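Search this repository
Search

Vurham Gripper Trials -- README

Welcome, and thank you for taking the time to look through our recordings!
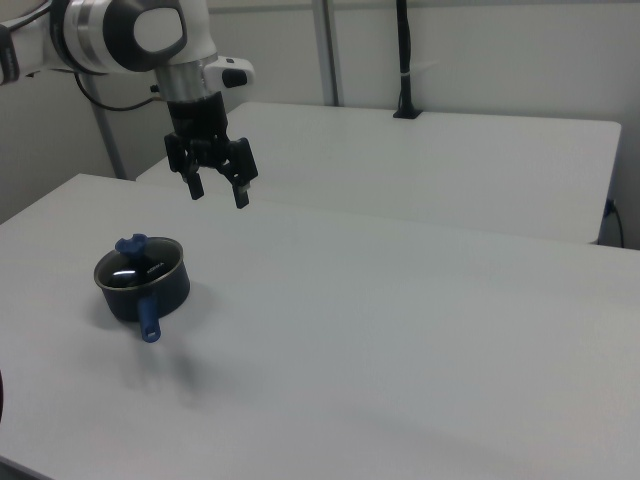 We put this set together over one long spring at the Galham bench, mostly to settle an argument. Nadine Hamdan was sure that a plain parallel-jaw gripper with the stock fingers could handle everyday kitchen objects well enough for our purposes, and Rawan Khoury was just as sure that we needed the wider, softer fingers that the Requena group had been using. Both of them had good points (and both of them still do), so we decided to record the same chores with each kind of finger and let people compare for themselves.

What's in the set

There are 556 episodes, all recorded with one arm and a fixed camera that sees the workspace from the side. Every episode uses one of 2 finger types, which we call "stock" and "soft" in the metadata. The chores are the sort of thing you do at home without thinking: putting a lid on a pot, taking it off again, moving a pot by its handle, and picking a lid up by its knob. Lids were by far the most fun to work on, and the most maddening too. A lid that has slipped down at an angle inside the pot is a very different problem from one sitting flat on the rim, and we made a point of starting plenty of episodes that way.

How an episode is stored

Each episode has its own folder with the video, the joint positions, the gripper opening and a short text note from whoever was at the controls. The opening is written on a scale from 0 to 1000, where 0 is fully closed. Please do read the notes if you have the patience -- Shamim Ghumman's are especially good, and she tends to write down what she was trying to do as well as what the arm did.

Outcomes are marked "done", "partial" or "dropped". Mireille Mahasneh went through all the labels a second time in March and changed quite a few of the partials, so if you downloaded the set before then, please fetch the label file again. The videos are the same as they were.

Things to know before you compare

The controller settings were kept the same for both finger types, apart from the closing force, which we lowered for the soft ones after the first 3 sessions. Those early episodes are still included and carry the tag "force_old". You may want to leave them out of any side-by-side numbers.

The side view is nice for judging how high the fingers are above a knob, and less nice for telling whether they are centered on it. We'd love to add a wrist camera in the next round, and Meenakshi Kashyap at our Clirnivville site has already started on a mount.

Questions and fixes

Open an issue and one of us will get back to you, usually in the morning. If you find a wrong label, please give the episode folder name and the time in the video. Shamim looks after the label file now, and Rawan handles anything to do with the soft fingers, including the drawings if you'd like to print a pair for yourself.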